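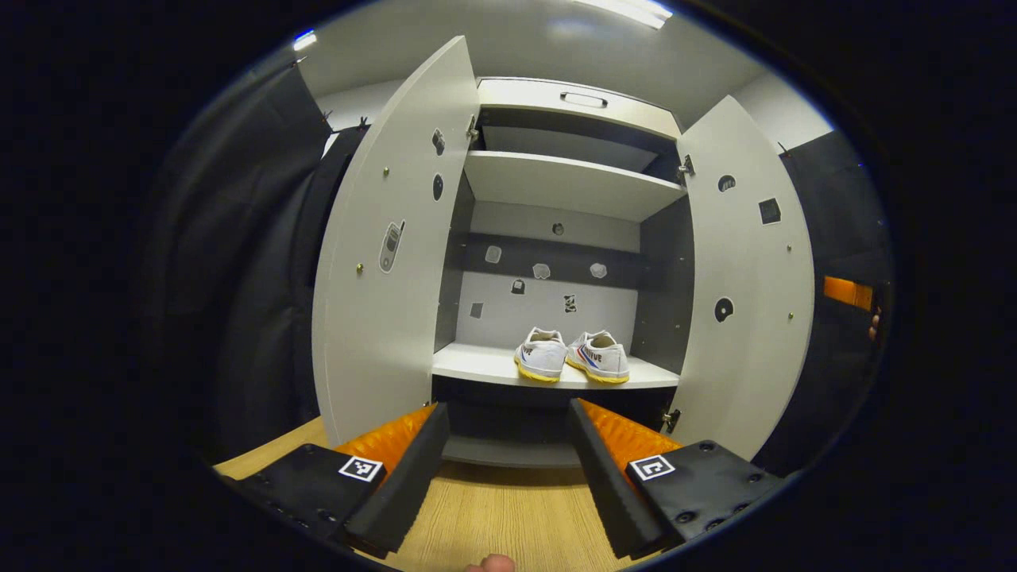
Sorting the cupboard, day two. Well, evening two, I only get an hour before I start yawning. Everything had to come out first, I'm not going to list it, half of it was carrier bags with more carrier bags inside. I like a cupboard with two doors you can fling wide open and get your head in properly. White ones show every mark though, and white shelves are worse. Decided to leave the little stickers on the back wall alone. I had a go at one with a thumbnail and life is too short.

Measured up while I was down there. 23 cm of height is what I've got to play with for the boxes if I want to get a hand in over the top, so the tall ones from the loft are no good. Shame. Bought 8 smaller ones from Agudelo in the end, the shop on the corner in Drultcombe, not the big one out by the ring road. They were meant to be all the same. Two have a different lid. Didn't notice till I got home, typical, and I'm not going back on the bus for a lid.

Plan so far, subject to me changing my mind:

Bottom – heavy stuff. Slow cooker, the big tin of rice, spare kettle (why have I got a spare kettle).
Shelf – the boxes. Candles and matches, batteries, string, birthday bits, cables that might belong to something.
Drawer – tea towels only. ONLY. Last time I let a screwdriver in there and by May it was a tool drawer.

The cupboard itself is a Woltport, we had it when we moved from Fulholm and it's been put together twice now. Doors have dropped a bit over the years. You turn the screw on the hinge a quarter turn and go and look at it from the other side of the room, then come back and turn it the other way. Did that for longer than I'd like to admit. Might put a strip of felt where they meet, they do bang.

Wiped the shelves with washing up liquid and warm water, then again with a dry cloth. Was going to line them but the roll I've got is the sticky sort and I've been caught out with that before, it took me a whole afternoon and a hairdryer to get it off the old larder. Plain wallpaper offcuts maybe. There is a roll somwhere. Possibly in a carrier bag.

Oh and found a jar with 400 paper clips in it, says so on the label, never opened. We don't own any paper. Also a calendar from 2000, with nothing written on it. Paper clips are going to the school, calendar in the recycling – then back out of the recyling, as it's got nice pictures of canals.

Boxes go in tomorrow if the labels are dry. Still need to find a home for the slow cooker lid, it won't sit flat on anything.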